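Bromdale Visitor Lodgings Program
Progress Report to the Marras Fund
Submitted by Rostislav Skála, Program Lead

Reporting period: the spring quarter, ending in April

The program supports village guesthouses in the Bromdale valley in preparing self-catering rooms for walkers and families. Work in this period covered kitchens, trail signs and the visitor leaflet.

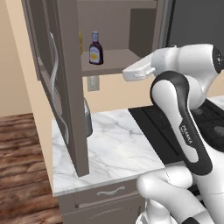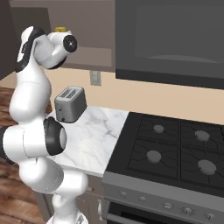

Bromdale remains a day-trip destination for most of its visitors, and the purpose of the grant is to encourage longer stays. Of the 11 guesthouses enrolled, seven have completed their room improvements and are open for bookings. The remaining four expect to open before the summer season. Kitchens have taken the largest share of the owners' time. Guests staying several nights ask first for somewhere to keep their groceries, and an upper cabinet with a tall door that swings outward, as in the first picture, needs clear space beside it in a small room. Owners have been asked to check this clearance before ordering, and two have changed their layouts as a result.

Trail signs. New signs are in place on the lakeside path and on the lower half of the climb to Cetunon, the old hill chapel above the village. The upper half was delayed by late snow and will be finished in the next period. The landowner's written consent has been received for the full route – this had been listed as an open risk in our previous report.

Visitor leaflet. The text has been revised by Shadi Awad and now includes the bus timetable, the market hours and a short walk suitable for strollers. Printing was awarded to Grirnovix after a comparison of 2 quotations. Copies will be placed at the bus station, the ferry landing and in every enrolled guesthouse.

Bookings. The open guesthouses recorded 54 stays of three nights or more during the period. We have no comparable figure for last year and will treat this as the starting point for later reports. Owners report that most of these guests came for the walking, and that several asked about boat rental, which the village does not offer at present.

Budget. Spending is within the approved amount. A small underspend on signs will be carried forward to cover the upper Cetunon section. No transfer between budget lines is requested.

Next period. We will complete the remaining rooms and signs, distribute the leaflet, and send the Fund a summary of guest comments with the next report.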